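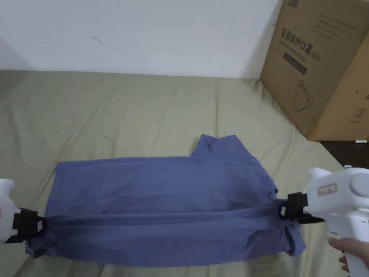
Fig. 4. Short-sleeved shirt laid out on the bed, hem drawn across.

Section 4: Ironing and putting away with your Skeso steam station

Now for the fun part! Your Skeso is filled, the hose is clipped in and you're ready for a proper go at the laundry pile. Start with shirts, as they show off the steam best.

4.1 Before you switch on
1. Fill the tank to the MAX line with tap water. If your water is very hard, mix it half and half with distilled.
2. Plug straight into a wall socket. The Skeso draws 2000 W, so don't share an extension lead with a kettle or heater.
3. Wait for the green light. The first heat-up is slower than later ones, and a bit of gurgling is normal.

CAUTION: Never steam a garment while someone is wearing it.

4.2 Steaming a shirt
1. Check the care label and turn the dial to match. Cotton loves setting 3!
2. Do the collar first, from the points inwards, then the sleeves, then the body.
3. Hold the hem firmly with your free hand, well clear of the soleplate, and glide upwards in long strokes.
4. Let the shirt cool on a hanger before you fold it. Warm cloth creases again very quickly.
5. Fold on any wide, flat surface. A made bed does nicely.

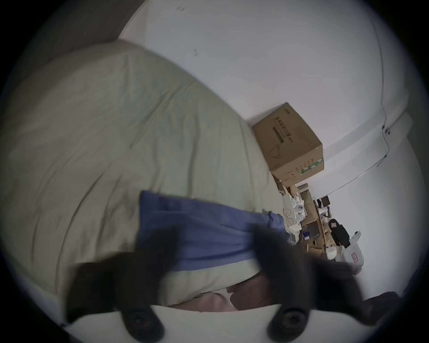

4.3 Bedding
Duvet covers and sheets are a joy with the wide Dalen head (sold separately, part 1495).
1. Take the cover off the duvet and iron it inside out, working from the closed end.
2. Smooth fitted sheets by hand once they're on the mattress, pulling from the corners.
3. For leftover creases, use short bursts with the head held just off the fabric.

NOTE: Keep steam away from padded headboards and bare wood.
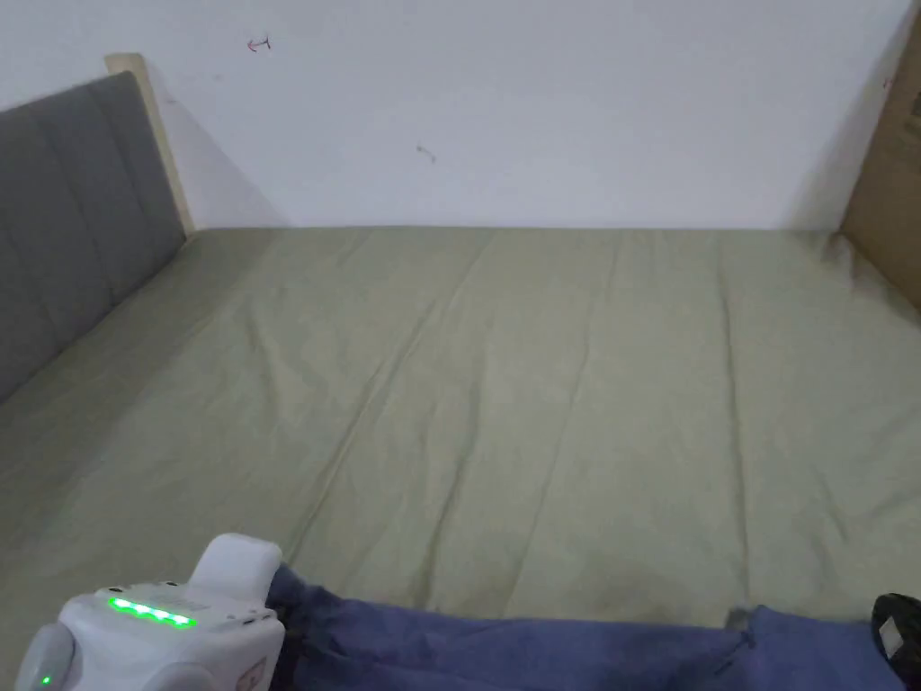
4.4 Switching off
1. Turn the dial to 0 and unplug.
2. Leave to cool fully before emptying the tank.
3. Descale when the amber light flashes (see page 13).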